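Desktop tape dispenser

A desktop tape dispenser is a weighted holder for a roll of adhesive tape, made to sit on a desk and be operated, in theory, with one hand. It consists of a body, a removable hub on which the roll turns, and a toothed cutting edge at the front. It belongs to the same family of office objects as the stapler and the hole punch, and like them is bought by one department and found in another.

The desktop model should not be confused with the small clear snail-shaped holder in which tape is often sold (see Handheld dispenser), or with the pistol-grip tape gun used for cartons, which is louder.

Construction

The body is usually a molded plastic shell, open along the top to take the roll, with ballast sealed in the base. Sand was the common filling for many years. Cement, iron slugs and cast blocks are also used, and some makers leave the matter vague. A dispenser that rattles when shaken has a loose weight, and one that leaves a fine trail across the desk has a split seam. Neither fault is worth repairing, although people do repair them, generally with tape.

The underside carries a foam or rubber pad. The pad does as much work as the ballast, and when it dries out and falls off, even a heavy dispenser will travel toward the user with every pull. Smooth desktops make this worse. Replacement pads exist but are hard to find under that name, and many offices make do with a folded piece of shelf liner.

The cutting edge is a strip of serrated metal, or in cheaper models a row of teeth molded into the plastic. Metal edges cut cleanly for years. Plastic ones cut cleanly in the store.

The hub

The hub, also called the core, spindle or wheel, is the part that fits inside the cardboard or plastic ring of the roll and rests in two notches in the body. Hubs come in two main sizes, for rolls with a one-inch and a three-inch core. Better dispensers accept both, by means of a stepped hub or an adapter ring. The adapter is supplied in the box, is set aside on the first day because it isn't needed, and is needed later.

The hub is also the part most often thrown away. It lifts out with the empty roll, and to a person in a hurry the two look like one piece of trash. The Swedish office-goods firm Anden sold spare hubs singly until its catalog was trimmed, and its former parts manager, Bendik Sjögren, wrote in the trade newsletter Godiler that in a good year the spares outsold the dispensers. He considered this a success. The sales department did not.

Loading

The old core is removed from the hub, the new roll is pressed on, and the hub is lowered into its notches with the free end of the tape coming off the top of the roll and sticky side down as it passes forward to the teeth. A roll put in backward will present its smooth side to the landing behind the cutter, where it won't hold, and the end will drift back and lie down on the roll again. Finding it then takes a fingernail and good light.

Seating a new roll is a job for two hands, one to steady the body and one to press the roll down until it turns freely. A roll that is slightly too wide will go in with force and afterward refuse to move.
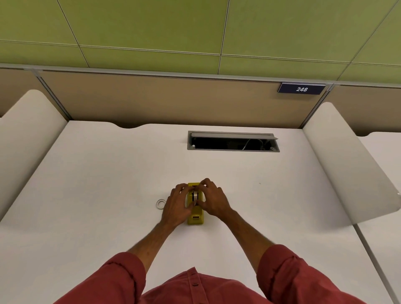

Vol. 6, p. 200

Once the roll is in, the tape is drawn forward over the landing, pressed lightly to it, and torn downward against the teeth. Tearing upward is a common habit and tends to lift the whole dispenser, or at least the front of it.

Color

For much of its history the desktop dispenser was black, gray, or a beige that began as something else. Brighter colors arrived in stages. Morelli offered red and yellow bodies as part of a matched desk set, with a stapler, a letter tray and a pen cup in the same shade, and the sets were broken up almost at once by people who wanted only the stapler. A yellow dispenser does have one practical merit, in that it can be recognized on someone else's desk from across the room.

Ragnvald Lindholm, whose short history of the office desktop remains the only one to give tape a chapter, argued that the bright dispenser did more to reduce borrowing than any label maker. He offered no evidence, and his own dispenser was black.

Performance

Makers rate their dispensers in different ways, and the ratings are hard to compare. Zorton at one time printed "1,000 clean cuts" on the box of its standard model. The figure referred to the blade, and buyers who read it as a promise about the hub, the pad or the plastic were sent a polite letter. Godiler ran a comparison of 30 models one July and ranked them by how far each slid during an ordinary pull. The winner was also the heaviest, and the magazine noted that it had hurt a member of the test panel when it fell off the table - on the foot, it added, of the person who had nominated it.

Care

Adhesive builds up on the teeth and on the landing behind them. Rubbing alcohol on a cotton swab will remove it. Paper dust, hair and crumbs collect in the well under the roll and can be tipped out once the hub is removed, at which point the hub should be put somewhere it will be seen. Tape left unused for a long time may yellow and split lengthwise as it is pulled. The usual remedy is to peel off a full turn or two and throw it out. If the split continues, the roll is done for.

Related articles

Adapter ring
Ballast (office goods)
Handheld dispenser
Letter tray
Stapler
Tape gun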